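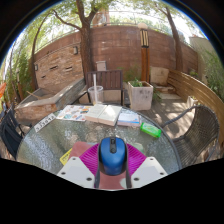

The round table at Flitham, with a blue mouse, some reading matter and somebody's drink.

About us

Gilmartin is a small firm that clears, sorts and resets shared tables. We look after tables in waiting areas, staff rooms, reading corners, hotel lounges and the sort of café where people stay for three hours over one drink. If that sounds like a thin basis for a company, we thought so too, and some of us still have our doubts.

The firm was started by Nobuhle Baloyi, who had spent years managing a guest house and had grown tired of being sold storage. Every supplier who came through the door had a tray, a caddy or a set of stacking boxes that would end clutter for good. She bought a fair number of them. The boxes filled up, and then the tops of the boxes filled up. She wanted to know what would happen if you left the furniture alone and looked at what people put down on it, and when, and whether they ever came back for it.

The first table we took on was the round one at Flitham. It has a rippled glass top, which looks well in the afternoon and is a nuisance to wipe, and we would not choose it again. The chairs round it don't match. There's a slatted one in dark wood and a woven wicker one with arms, and visitors who want to be helpful often tell us to replace the lot with a set. We haven't. People go for the wicker chair first, and a matching set would only give them nothing to go for.

What ends up on a table

We kept a tally at Flitham from March onwards, mainly to settle an argument. By the end of it we had written down 1,901 things left on the table, of which 1,414 were claimed by someone before closing. The rest were ours to deal with. We don't offer this as science. It was one table, the people keeping the tally got bored, and a pile of leaflets was sometimes entered as one thing and sometimes as several. It did persuade us that most of what gets called mess is simply in use, and that a keen tidier can do a good deal of harm before lunch.

So we go slowly. An open book stays open, at its page, unless the table is being closed for the night. Brochures are folded and kept if they're in date. A bottle lying on its side is stood up. A cup with a straw in it is left where it is until the chair has been empty for a good while, however much it offends whoever is on duty. A computer mouse goes into the drawer with a note of the time. Small cards and loose plates with numbers on them go into the drawer as well, and these are the things we get telephone calls about.

What we don't do

We don't sell containers. We tried, once, through an arrangement with Zonau, and stopped when we noticed that our advice had begun to include a lot of containers.

We don't claim that a clear table makes people calmer, cleverer or better at their jobs. You will find firms that say so. We have asked two of them for their evidence and are still waiting. A clear table gives you somewhere to put your elbows, and we charge accordingly.

We don't do 'makeovers', and we don't supply before and after pictures. Anyone can sweep a table into a bag and take the second photograph.

How we work now

There are more tables these days. We look after 200, the largest group of them at the Hastelex building, where we cover two floors and the canteen. Each site has one person who learns its habits, and we try not to move them. A new site begins with a fortnight in which we touch almost nothing and write things down. Clients find this irritating to pay for. A few have left over it, and one came back.

At the end of the fortnight we send a short report. Sometimes it says that the place needs a hook by the door and a second bin, and doesn't need us. Nobuhle insists that those reports go out like any other, with an invoice for the fortnight.

Getting in touch

Tell us what the table is made of, who sits at it, and what you are fed up with finding there. Please don't tidy it before we visit – we would like to see it as it usually is. We answer letters and messages in the mornings. If you have lost something at Flitham, ask at the desk for the drawer, and be ready to describe the thing before it's opened.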